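Filed under: Work & Money
September | 14 comments

Sumaiya Barua quit her office job at Dolia to fix old computers, and I had to ask her why. "I liked the parts more than the meetings," she says, laughing. She'd put in four years there! 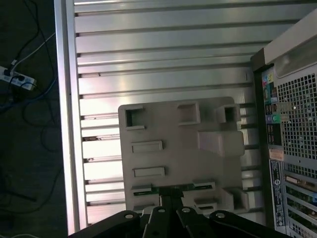 Ribbed metal and a beige-gray plastic plate.

We talked over tea, and she was very frank about money. Her first month brought in $600 - "I cried, then I bought a desk lamp." These days she gets 30 repair jobs in a good month, mostly from people on her street (and their cousins). 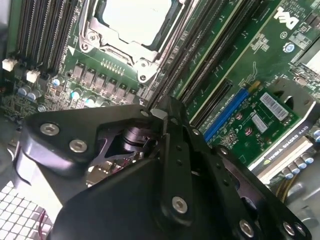 Nathalie MacDonald
Staff Writer

Would she go back? "Ask me in tax season," she says. She still has lunch with the old team, and they still bring her their dead laptops - she charges them full price.

Shares: 30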